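3.2 Rehydration between weigh-in and bout
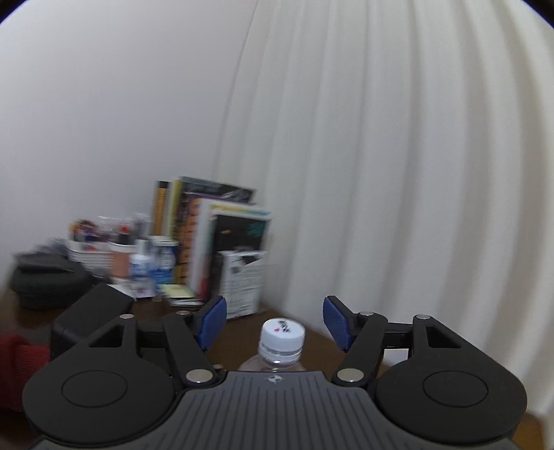

The claim that fighters who regain more weight overnight win more often is repeated in gyms and on broadcasts as if it were settled. We doubt that it is. The study most often cited for it, the Lavier survey, relied on fighters reporting their own fight-night weight, and the winners were asked first. A fighter who has just won has little reason to play down how big he was in the ring.

Our own sample is small and we make no large claims for it. It covers 28 amateur and professional boxers on cards at the Tronwood and Pedby halls, all weighed on the same scale at the official weigh-in and again two hours before the first bell. We left out 10 further boxers who skipped the second weighing. That is a serious gap, and we suspect the heaviest cutters are overrepresented in it.

Figure 2. A capped clear bottle between the open jaws of a hand-held gripper.

Fluid intake was logged by the corner on a printed sheet. We asked for the size of each drink and the time it was finished. Several sheets were plainly filled in all at once at the end of the evening, in one pen and in round numbers, and we treat the intake data as weak evidence at best. The scale readings are better. They still cannot separate water from food, and a boxer who eats a large breakfast looks the same to us as one who drinks steadily through the night.

With those limits in mind, we found no clear link between weight regained and result. Of the 16 boxers who regained more than their opponent, half won. The Sung model predicts a clear edge for this group, but it was fitted to wrestlers, who often compete within hours of weighing in and face a different task. We see no good reason to carry its numbers over to boxing without testing them first.

Trainers we spoke to were sure that size tells in the late rounds. It may. Most of our bouts were too short to show it, and matchmaking muddies the picture further: the fighter who cuts the most is often the house fighter, and the house fighter is often given an opponent he is expected to beat.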